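The fault showed up on a Thursday, late, when everyone at Turnitz wanted to go home. The washroom task had been running fine in simulation for 16 days. Then the arm stopped dead over the toilet and stayed there.

"No error. Nothing in the log," says the engineer who looks after the Woveo controller. "It just thought it was still closing the gripper."

First guess was the joint limits. Wrong. Second guess cost them a morning. What it came down to was the grip check, which waits for both fingers to report contact. On anything thin the signal flickers, so the check never finishes and the timeout had been set to 897 seconds by mistake. Should of been 90. 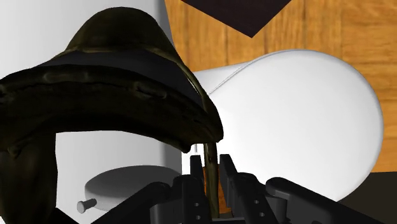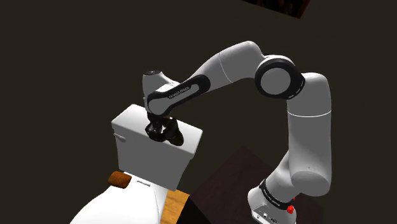
The simulated washroom: wrist view with the strap between the fingers, then the arm over the tank.

Does it matter, if it's only a sim? "Yeah, it does. Same code goes on the real arm. You've got a cleaner standing next to it wondering if it's off, and it isn't off. That's the bit I didn't like."

They reran it 19 times with the Hashmi patch, which drops the check and opens the fingers after the timeout. Two more stalls, both with the old settings file loaded by accident. That file is gone now.

Brernetex, who supply the safety relay, have asked for teh logs. A warning light for "waiting" is on the list for February. "Should've had one from the start," the engineer says.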